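Chapter 6
Spills, Stains and Hard Surfaces

Key terms: blot, residue, dwell time, tide line, lint

Every dining room deals with spilled drinks, and most of them are small. The cafeteria at Mislow, which seats 600, logged 3707 table cleanings in one September, and the greater part of the entries were for coffee, tea or juice. This chapter covers liquids on hard tabletops. Carpet and upholstery are treated in Chapter 7, and floors in Chapter 8.

A drink is mostly water, but what it leaves behind depends on what was mixed into it. Black coffee leaves color. Coffee with milk leaves color along with fat and protein, and coffee with sugar leaves a sticky film as well. Plain water on a cloth picks up the liquid quickly and gives the worker the feeling that the job is done. The film stays on the table, where it collects dust and crumbs and shows as a dull patch under overhead lights.

Milky coffee on a white tabletop is a good case to begin with. The puddle is easy to see and has a definite edge. The thin brown streaks that can lie beside a puddle are harder to notice, and a cleaner who looks only at the wet spot will leave them there. Before starting, look at the whole surface from a low angle, move any full cup out of reach of your elbow, and have a folded cloth ready. 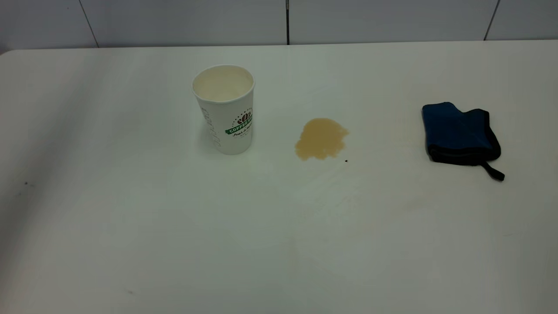
Tomos Powell disagrees with the order given in most manuals and says he would wash the entire table first and deal with the spill as part of it, as separate spot cleaning leaves a ring that has to be gone over again anyway. His method works well on small tables. On long ones, it spreads milk over a wide area and uses more cloths, and for that reason this book keeps to the usual order: lift the liquid, clean the spot, then wipe the full surface.

Folding matters more than new workers expect. A cloth folded in half twice gives eight clean faces when it is opened and refolded. A bunched cloth gives one, and it pushes liquid ahead of it toward the edge of the table. Dark cloths hide coffee, so turn them by habit and not by how they look.

For the cleaning step, the exercises in this chapter use a mild dish detergent diluted in 1000 milliliters of warm water. Leave it on the spot for 30 seconds, wipe, rinse with a second cloth and dry with a third. Sections 6.2 and 6.3 apply the same steps to juice and to soup. Section 6.4 compares the written routines of two lunchrooms, Clakbridge and Werholm, which share a floor plan but keep their supplies in different places.

6.1 Lifting the Liquid

Lay the folded cloth over the outer edge of the puddle and press straight down. Work toward the center, turning to a clean face each time the cloth feels heavy.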